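Facing a drinks shelf - cans and bottles side by side

Forum: Store Floor > Grocery and Beverage
Replies: 9

kvam_grocer
Posted in September

We took over a small supermarket in Kvam this summer and I am redoing the drinks aisle. The previous owners let everything sit where it landed. I have energy drinks in cans, energy drinks in plastic bottles and some glass bottles, all on the same run of shelving, and I can't decide whether to group by brand type or by package type.

Second question is facing. How often do you pull stock forward? I have one person on evenings and she says it takes her until close.

Christos Sfakianakis

chris_sfak
Group by what people use it for. Energy with energy, whatever it comes in. Customers don't shop by package.

For facing, twice a day. Once before the lunch rush and once at 8 pm. If it takes until close she is moving single bottles. Move them in groups.

peltby_nights
Disagree on grouping. I worked nights at the Peltby store for years and mixed packages on one shelf were a pain. Cans stack and bottles don't, so you set the shelf height for one and lose space on the other. We went all cans on one bay, all bottles on the next, and filling got faster.

Agree on moving them in groups.

Ruxandra Furtună
We sell a lot of imported drinks and I keep cans, plastic and glass on one shelf with no trouble. Cans go two high, which brings them up near the height of a bottle, so the gap isn't wasted. Glass goes to the side where the carts don't swing in.

For facing I take a group between both hands, one hand on each side of the group, and squeeze lightly. The ones in the middle come along with the rest. Labels get turned afterward, all at once.

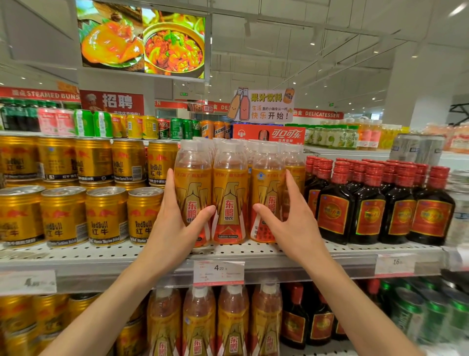
Dongpeng between the Red Bull and the glass bottles, middle shelf. Price label 4.20.

You want the label under the middle of the group. If it drifts, people read the price of the neighbor and then argue at the register. The strip we use has holes in it and takes clip labels.

chris_sfak
That's what I meant by groups. Nice and simple.

I would turn the bottles as I go though. If you leave it for afterward it gets skipped.

Ruxandra Furtună
It gets skipped if you let it get skipped. I do the whole shelf and then walk back along it.

peltby_nights
Fine for one shelf. Try it on a full aisle with 800 facings and tell me how it goes. And I still don't like glass next to plastic. You reach for one and knock the other. I cleaned up enough of it.

kvam_grocer
Thanks all. The glass worries me too, I have small kids coming through after school. What is everyone doing for the space behind the front row? Mine are three or four deep in some places and one deep in others.

Rosimeire P.
Fill the back first and then bring the front forward. If you only ever top up the front, the old stock stays at the back and you find it when it's out of date. I check dates on energy drinks once a month and on anything slow every two weeks.

We tried the spring pushers at the Witau store. They were good with cans. With small plastic bottles they tipped the front one over when the row got short, so we took them out again.

handamham_retail
Spring pushers work if you buy the right width. People always buy one size for the whole store and then blame the pushers.

Rosimeire P.
We measured ours. The bottles have a narrow neck and a light body, and once there are two left in the lane they go over. Maybe yours are heavier.

kvam_grocer
Going to try one bay with cans and bottles together, cans stacked two high, and put the glass on its own shelf lower down on the far end. No pushers for now. Evening person will do the two-hand thing and turn labels after.

Does anyone have a source for the perforated strips? Mine are the old flat kind with tape and the labels fall off when the floor machine goes by.

peltby_nights
Ask whoever sold you the shelving. They vary by depth, so take one of your old strips with you. And put the glass up a shelf, not down, if the kids are what you're worried about.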